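**September, gripper pair B, upkeep notes**

In at 7. Left unit closing late again, right one fine. Same as what Margarida wrote on the whiteboard, so not just me.

Took the left one down first. Four pivot screws on the pair, two a side. Upper left backed out nearly a quarter turn. Cleaned thread, dab of blue threadlocker, snugged by hand and no more. Last time sombody cranked these down and the outer link stopped swinging free, then we chased a "motor problem" for a whole afternoon.

Links: no cracks at the corners of the cutouts. Wiped the dust out with a dry swab. No oil!! It creeps down onto the pads.

Pads: ribs still good on the right. Left has a shiny patch at the tip, maybe another 5 sessions in it. Washed both in dish soap, rinsed, air dried. Spares are in the Sulent drawer, second bin. Label on the bin is wrong, says screws.

Jaw zero: old value was way off on the left. Closed on the feeler, reset, opened full, closed again, repeat. Reads 384 at full open now on both sides. Writing that down here since the sticker on the case fell off.

Then bagged snacks and a cardboard box on the bed, wide open jaws to start every pick. Puffed bags are the real check. Flat packets will forgive a bad zero, a puffed one just squirts out sideways.

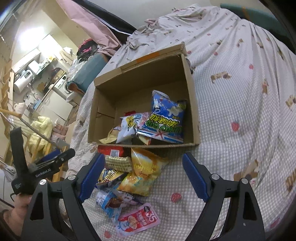 Wing-yan Chow: please don't call the zero good off one reading. Mine drifted after the pads dried out the last time you washed them, I had to redo the left side twice. Let it sit, run it open and closed 80 times, read it again, then write the number down.

OK fair. Doing that. Left it cycling over lunch, 80 full strokes each side. Left came back 2 counts low, right didn't move. Reset left, 20 more strokes, held. So 384 stands, but the pads do need longer to dry than I gave them. Overnight from now on.

Cable on the left: strain relief is chewed where it leaves the body. Heat shrink over it for today, not a fix. Asked Lok-yiu to add the right angle connector to the Hukmont order, plus spare pivot screws, we're down to the last bag.

Don't swap lefts and rights when you put them back in the case. The zero goes with the unit, and teh two look the same from the back. Put a strip of tape on the left one, inside of the handle.

Still open:

- new connector, left
- pad swap, left, when the shiny patch reaches the second rib
- proper label for the Sulent bin
- Markos wants the stroke count logged per session, needs a column in the sheet
- check threadlocker tomorrow before anyone runs it

Packed up at 5. Charger for the left is on the shelf by the door.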